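Why Sort by Color?

Have you ever dumped out a whole box of craft bits and felt a bit dizzy? Me too! I love a big messy pile, but I also love what comes next, when everything gets a home.

Let's start with trays. A tray is a flat thing with a little wall, and that little wall is a big deal. It stops small pieces from rolling off and hiding under your chair (I once lost a bead for all of April).

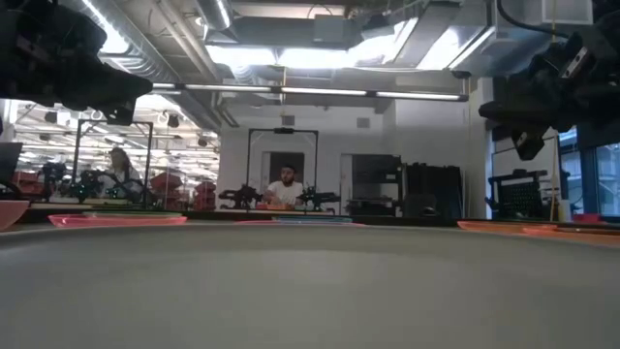

Plondaren Club – Kids' Corner Pages

When I set up a long table I like my trays along the far edge, so there's plenty of space left in front of me. Pink ones, orange ones, whatever I've got. Your eyes spot a color way faster than they can read a label. Try it at home with socks!

Now for circles. If you put one circle inside a bigger one, and a smaller one inside that, they all share the same middle. Grown-ups call these concentric circles. Say it with me: con-SEN-trick. A stone dropped in a pond makes them, and so does a sliced onion.

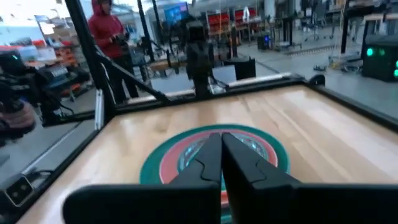
Green outside, then salmon pink, then teal blue in the middle.

Okay, so here comes my favorite part, matching! You take a piece and ask which dish it goes with. A green stick in a green dish is an easy one. But what about a dish with two colors on it? Then you have to pick a rule. Maybe you go by the inside color, maybe by the rim. Both are fine, as long as you stick with your rule until the pile is gone.

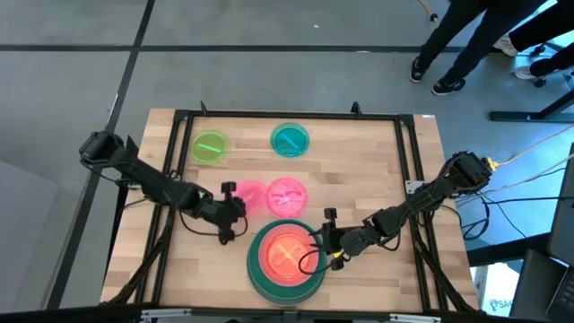

Teal with teal, pink with pink, and an orange X in the big bowl.

Want to play? Find 2 bowls and a handful of buttons, and sort them by color. Then tip them all out and sort again by shape. Did any button change bowls? Mine always do, and I still can't decide which way I like better!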